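Reviews > Grippers & Arms

I've had the Sandov short-fingered hand running in my simulated kitchen since September, after a long spell with the Welik, and I do think I've grown rather fond of it! Over 100 reaches towards the tap the Sandov got into position 5 times more often than the Welik managed (bulky thing, lovely manual though). The short fingers help no end near a sink. My one grumble is the controller, which still dithers when the wrist is level.
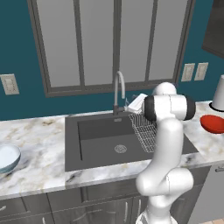
Words and renders: the Alier bench, June 5, 2021

I'd buy it again, and I'd put the wire dish rack in the basin again too, as it makes the arm plan properly.

Comments (2)

tealwall: Does it work with the Mikuš controller?

potterer6: Mine does, once you update it. Lovely review, thank you!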